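# Refaire le pain au levain après une longue pause

J'ai arrêté de faire mon pain au printemps, sans vraie raison. Le bocal est resté au fond du frigo, derrière la moutarde, et je l'ai ressorti un samedi de décembre avec l'idée de le jeter. Une couche de liquide gris flottait dessus. L'odeur tirait vers le vernis à ongles. J'ai vidé le liquide, gardé une cuillère de la pâte du fond et nourri le reste avec de la farine de seigle, moitié farine, moitié eau.

Le premier jour, rien. Le deuxième, deux ou trois bulles contre le verre. Au bout de quatre jours le levain doublait dans l'après-midi et retombait le soir. J'ai attendu encore un peu avant de m'en servir, parce que ma première tentative, il y a quelques années, avait donné une galette dense à force d'impatience.

Ma recette de base n'a pas changé. Je la note ici, on me la demande de temps en temps et je ne la retrouve jamais :

- 500 g de farine T80
- 350 g d'eau
- 100 g de levain actif
- 10 g de sel

Je mélange la farine et l'eau, je laisse reposer une heure, puis j'ajoute le levain et le sel. Ensuite viennent les rabats : 3 séries, espacées d'une demi-heure. Je ne pétris pas. La pâte est collante au départ, il faut se mouiller les mains et ne pas rajouter de farine.

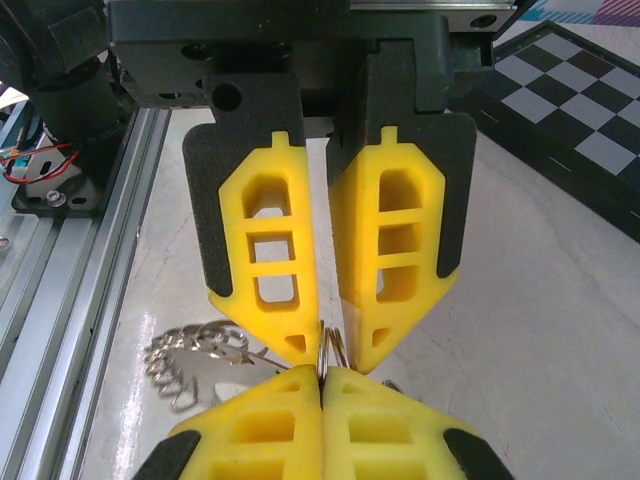 Pour la farine, j'ai longtemps pris celle du supermarché. Elle fait du pain correct. Depuis que le magasin en vrac de Clemton a rouvert, j'achète la T80 là-bas, au kilo, dans mes propres sacs en tissu. Elle boit davantage d'eau. Avec l'ancienne je restais à 325 g pour la même quantité, au-delà la pâte s'étalait sur le plan de travail. Si vous changez de farine, gardez un peu d'eau de côté et versez-la à la fin.

La température de la cuisine compte plus que la recette. En hiver il fait 17 degrés chez moi le matin, et la première levée prend la journée entière. En juillet, c'est fini avant midi. J'ai essayé le four éteint avec la lumière allumée, ce qui marche bien à condition de se souvenir qu'il y a une pâte dedans. J'ai préchauffé une fois avec le saladier à l'intérieur. Le saladier était en plastique.

Pour savoir quand arrêter, je ne regarde plus l'heure. Je prélève un morceau de pâte que je mets dans un petit verre droit, avec un élastique au niveau de départ. Quand il a pris les deux tiers de son volume, je façonne. C'est un peu tôt selon certains livres. Comme la pâte passe ensuite la nuit au froid et continue de travailler pendant les premières heures, cela me convient.

Le façonnage reste mon point faible. Je plie les quatre côtés vers le centre, je retourne, je tire la boule vers moi pour tendre la surface. Une fois sur deux elle se déchire. Le pain est bon quand même, il s'ouvre simplement à un endroit que je n'ai pas choisi. Je le pose dans un banneton fariné au riz, sous une charlotte de douche qui ne sert qu'à cela.

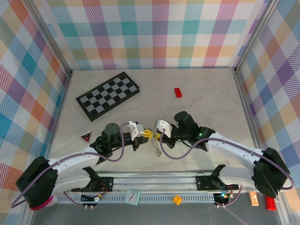 *N° 200*

Passons à la cuisson. J'utilise une cocotte en fonte Amato, achetée d'occasion, avec un éclat d'émail sur le couvercle. Elle chauffe à vide pendant quarante minutes à 250 degrés. J'y fais glisser le pain sur une feuille de papier cuisson, je donne un coup de lame, je couvre. Vingt-cinq minutes avec le couvercle, puis vingt minutes sans, à 220. La grigne est plus nette quand la pâte sort directement du frigo.

Après, il faut attendre. Une heure au minimum sur la grille, deux si possible. Coupé trop chaud, le pain colle au couteau et la mie paraît mal cuite même quand elle ne l'est pas.

Bilan de ce mois de reprise : un pain plat, deux convenables, et le dernier franchement réussi, avec une croûte brune et une mie assez ouverte. Le plat venait du levain, que j'avais utilisé alors qu'il était déjà retombé. Je le nourris maintenant la veille au soir, à 21 heures, et je le prends le matin.

Il me reste à trouver quoi faire des surplus de levain. Les crêpes, ça va une semaine. J'ai fait des crackers au sésame étalés très fin, 15 minutes à 180 degrés, avec un peu d'huile d'olive et de gros sel. Ils se gardent bien dans une boîte en fer. La prochaine fois j'essaierai avec du cumin, et je mettrai moins de sel.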